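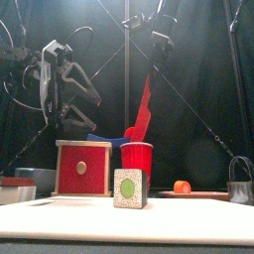 Sobia Hayat wants to know why we bother comparing grippers on ordinary household things at all, when a force gauge and a set of steel test pieces would give cleaner numbers. She asked it after the last lecture, and it is a fair question to start these notes with.

The gauge tells you how hard a gripper can squeeze. It does not tell you whether the gripper can pick up a cup without crushing it, or get its fingertips behind a small round knob. We will use the gauge in week 7. For now we use objects.

Unit 4: Comparing End Effectors on a Two-Arm Station

Reading before lab: chapter on grasp stability, first half only. Skip the section on suction.

1. What we are comparing

The station has two arms over one white tabletop. The fingers on one gripper are gray and white, with an angular shape. The other arm is black and is holding a long, flat red piece over a red plastic cup. A held tool makes the arm longer, and any small error in wrist angle grows by the time it reaches the tip. Keep that in mind when you compare the two arms. A miss at the tip of a tool and a miss at the fingertips are not the same kind of miss, so log them in separate columns.

You will run two finger sets, the Gatix and the Borside. The Gatix fingers are stiff and close fast. The Borside fingers have more give and take longer to settle. Both mount on the same plate. Tighten the screws in a cross pattern and re-zero the gripper after every change. Last year one group lost 25 trials because they changed fingers and did not re-zero.

2. Objects and what they test

Cup. Thin wall, easy to deform. Grasp from the side, then by the rim.

Box with the round knob. Tests approach angle. The knob gives the fingers very little to close on, and the box may slide. Do not tape it down.

Speckled cube. This is the easy one. Use it to check that your setup is sane before you start logging.

Small orange cylinder. It lies on its side on the tan tray. Low objects bring the fingers close to the surface, so set your table height limit first.

Pail. The handle is a thin wire. Camera depth readings on thin wire are poor, and you should expect to correct the grasp point by hand.

3. Controller settings

Start with the Pramanar controller at its default gains. Ashton Whitelaw's group raised the closing speed in the first session and got faster cycles with the cube but more drops with the cup. Their log has 221 trials and is in the course folder under Kaewkla, which is the name of the shared drive – not a person, as several of you have asked.

Change one setting at a time. If you change the speed and the force together, you cannot say which one mattered.

4. Counting a success

A grasp counts if the object leaves the surface, stays held through a slow move to the side, and is set down upright. Anything else is a failure, and you write down the kind: slip, miss, crush, or collision. If the two arms touch each other, stop the run and log it as a collision even if the object is still held.

With all groups combined we should end up with 452 trials, enough to compare the finger sets by object.

5. Before you leave

Open both grippers, park both arms, and save the log with your group number in the file name. Questions about the controller go to the lab desk in room 221.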